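The desk reset: what an office learned from clearing its drawers

By Kerubo Kimaro
1 Jun 2025

The second floor at Suvine has 196 desks, and until last September each one looked after itself. People kept what they liked. Pens came back from meetings in pockets, sticky notes were ordered twice because the first lot had been put somewhere safe, and the stationery cupboard was always out of black markers.

Mwajuma Mutiso runs the office side of the company. She started with the cupboard order, which had reached 576 pads of sticky notes in a year. "I asked people where they were and they opened their drawers," she says. "Half the pads had three sheets used. Then they'd gone under something."

Her answer was a desk reset, held every few weeks, a row or two at a time. It takes less than an hour. Everything small comes out on to the desk or the floor, whichever has more room. Markers are tried on scrap paper. Pens that write go back in the organiser, pens that don't go in a bag, and spare pads go into a shared box by the printer.

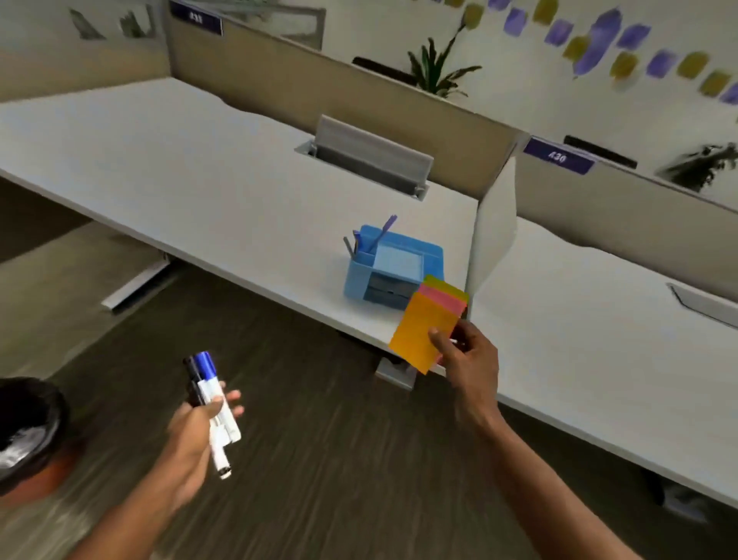 Markers and sticky notes in hand at desk 433, with the organiser in the middle of the desk.

The organisers are the one thing Mutiso bought new. They have a pen compartment, a shallow tray and a small set of drawers, and she likes them mostly for being small. A big desk tidy, she says, gets filled. The rule on her floor is that a pen has to stand in the compartment without being pushed in, and the tray on top is for what you are using that day.

Mwangi Gachanja, who works in accounts, was against the whole idea. He had a drawer of half-used notebooks going back to his first job and didn't want anyone looking in it. He has kept the notebooks – they live at home now – and admits he finds his stapler more quickly.

Paper is the slow part. Loose sticky notes have to be read before they are thrown away, and plenty have a phone number on them with no name. Mutiso gives people until the end of the day to work out whose it is. Anything with a customer's details goes in the locked bin for shredding. The rest gets torn up or screwed up and binned, and the small bits always end up on the carpet. Picking those up by hand first saves the vacuum cleaner from choking on them.
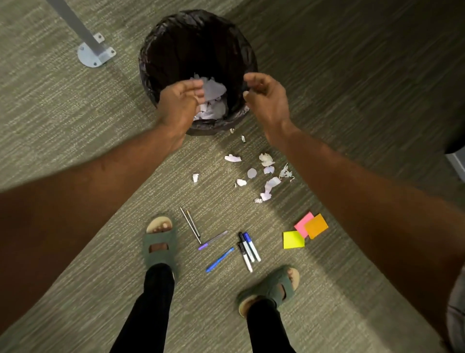
What should you do with sticky notes that have lost their stick?
Use them as scrap by the phone, or for trying out pens. If they are already written on and you have finished with them, bin them, and check first whether your local recycling takes them, as the rules vary between councils.

The order for this year came to 248 pads. There are still nine in the box by the printer, mostly green.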